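3.2 Materials and storage of small parts

The second part of our study concerns how small repair shops keep their spare parts between jobs. We visited the shops of the Jang district in December and asked each owner to show us the drawers, boxes and shelves in daily use. In total 548 parts were recorded in the list, and 200 of them had no label of any kind. Most owners told us that they know the parts by memory, and that a label is useful only for a new worker.
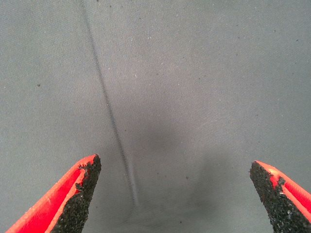
Why do unlabeled parts stay in the shop for so long? The owners do not want to throw away a part which may fit an old machine, and the cost of keeping it is very small.

This answer was given to us in similar words by most of the owners. Um and Woo, who studied the shops in Derska before us, describe the same habit and call it "passive stock." We use their term in this paper. Passive stock is difficult to measure, for it does not appear in the account books, and the owner often forgets when it was bought. For metal gears the situation is a little better. A gear can be identified from the number of teeth, the outer diameter and the bore, so a missing label can be written again later. Figure 4 shows a small spur gear with fifteen teeth.
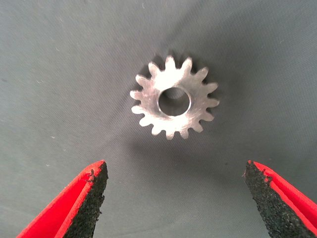
Figure 4. Small metal spur gear with a round bore.

3.3 Interviews

The interviews were done by Min-kyu Do and Ro-un Sung, and each one was written down on the same evening. We asked the owners how they decide to buy a part before it is needed. Two kinds of answer were common. Some owners buy after the second request for the same part. Others wait until the supplier has a low price, and then they buy for the whole year.

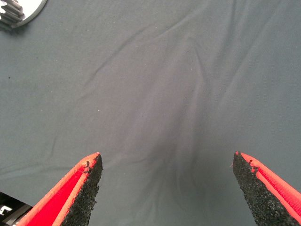

The second group had more passive stock, but they also lost fewer customers in the winter months, when delivery to the district is slow. One owner kept a notebook with 803 entries, going back to his first year of work, and he allowed us to copy the pages on sewing machines. These pages were compared with the parts list of 3.2, and the differences are discussed in Section 4.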